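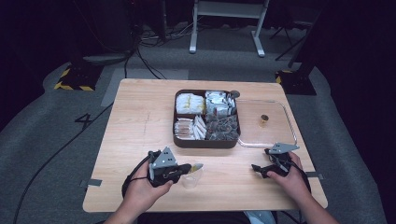 Sachets sorted in a four-part tray, with a glass dish beside it.

Stand tall packets on edge and keep each kind in its own compartment. Refill when a section drops to 3.

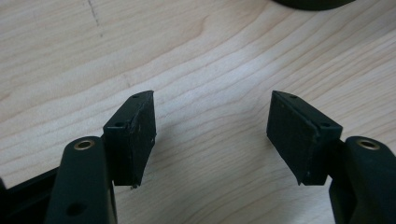 Pale wooden tables need little more than a damp cloth and a dry one. Work along the grain. A thin dark mark like the one near the corner may be pencil or a scratch, so try a soft rubber first.
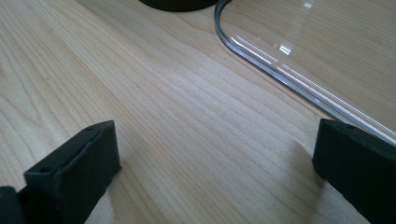
Leave polish for October and put a mat under any jar that drips.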